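회사소개 > 우리 이야기 > 스터브스는 이런 곳이에요

처음으로 회사소개 인형 돌봄 접수 안내 자주 묻는 질문 오시는 길

안녕하세요, 봉제인형 돌봄 공방 스터브스(Stubbs)입니다!

저는 원래 커튼이랑 쿠션 커버를 만들던 사람인데요, 어느 겨울에 조카가 꼬질꼬질해진 토끼 인형을 들고 와서는 "얘 좀 봐 달라"고 한 게 시작이었어요. 귀 한쪽 꿰매고 털 좀 빗겨 줬을 뿐인데 어찌나 좋아하던지 (저도 덩달아 신이 나서) 동네 인형들을 하나둘 맡게 됐고, 지금은 직원 5명이 같이 일하고 있습니다. 지난해에만 인형 400개가 저희 공방을 다녀갔어요. 곰이 제일 많고 그다음이 토끼, 가끔은 도대체 무슨 동물인지 주인도 모르는 아이도 옵니다ㅎㅎ

공방은 스터드홀름(Studholm) 상가 2층에 있어요. 1층 빵집 옆 계단으로 올라오시면 됩니다. 엘리베이터는 없으니 상자가 크면 전화 주세요, 내려갈게요!

인형이 오면 맨 먼저 하는 일은 '둘러보기'예요. 하얀 탁자에 올려놓고 이리저리 돌려 가며 솔기가 터진 데는 없는지, 털이 어디서 뭉쳤는지, 발바닥은 괜찮은지 봅니다. 털이 긴 인형은 겉만 봐서는 잘 모르거든요. 거꾸로도 들어 보고, 다리 사이도 보고, 꼬리 밑도 봐요. 꼬리 밑이 은근히 잘 터집니다. 옆구리나 배 쪽에 달린 라벨도 꼭 확인하고요. 라벨은 절대 마음대로 자르지 않아요. 그 라벨을 만지작거려야 잠이 드는 아이들이 정말 많더라고요.

그다음엔 손님께 전화를 드려서 어디까지 손볼지 정합니다. 솜은 가본(Gavon) 솜만 쓰고, 실은 베스텍스(Vestex) 실을 색깔별로 70가지 갖춰 두었어요. 그런데도 보라색은 늘 아쉬워요. 연보라, 회보라, 진보라가 한 인형 안에 다 들어 있는 경우가 있어서 서랍을 몇 번씩 여닫게 됩니다. 눈이나 코가 떨어진 경우에는 비슷한 부품을 몇 개 골라 보여 드리고, 마음에 드는 게 없으면 더 찾아봐요.

새것처럼 만들어 달라는 분도 계시고, 낡은 느낌 그대로 터진 데만 막아 달라는 분도 계세요. 둘 다 좋아요. 저는 개인적으로 좀 꼬질한 쪽을 좋아하지만요!

접수는 월요일에만 쉽니다. 구경만 하러 오셔도 괜찮고, 인형 데리고 오시면 차도 한 잔 드려요.
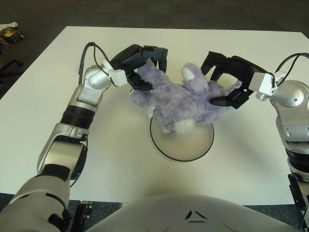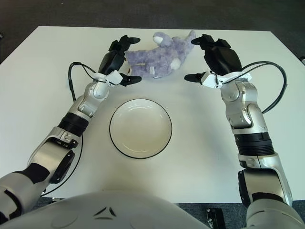
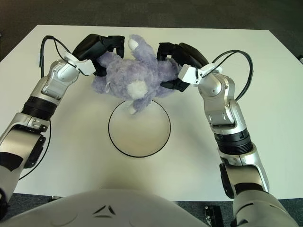
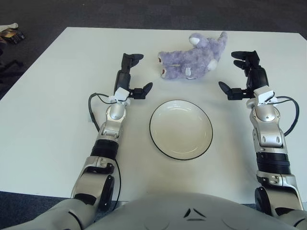 하얀 탁자 위, 연보라색 털 인형

최종 수정: 12월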